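The repair counter at Fernstead opens at nine, and by the time we sat down on a Monday in November there were already two people waiting with turntables under their arms. The owner has been fixing home audio equipment in the same storefront for most of her working life. She asked that we leave her name out and talk about the shop instead.

She started out selling records. "People kept asking me why theirs skipped," she said. "I got tired of saying I didn't know."

A retired radio engineer taught her to solder in the evenings. She paid him in records, 200 of them by the end, and says he got the better deal.

Most of what comes in now is from the seventies and eighties. Belts stretch, grease hardens, and switches get dirty. A basic service costs $100 and takes her an afternoon, though the wait for a slot is longer. She keeps a waiting list in a paper notebook and had reached number 265 for the year when we spoke.

"I could hire someone," she said. "Then I'd be running a business with someone in it, and I'd be on the phone all day."

She turns work down often. If a part is gone for good she says so at the counter and doesn't charge for looking. She also talks people out of repairs that cost more than they should. "If you just want to hear music in the kitchen, buy a radio. I tell people that every week."

We asked what owners do wrong at home. Mostly it is cleaning, she said. They use paper towels and window spray on tinted plastic, and every pass leaves a mark.
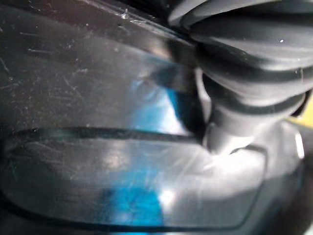 She uses a soft cloth, lukewarm water and a drop of dish soap, and polishes only if the customer asks. Many don't. One man told her the scratches on his were from his father's cat and he wanted them left alone.

Rent on the street has gone up, and the lease runs for 2 more years. She has looked at a space in Molberg, which is cheaper but has no parking. Her regulars carry heavy things, so parking matters.

Her own stereo at home has been broken since spring. "The left side cuts out," she said. "I know what it is. I just haven't brought it in."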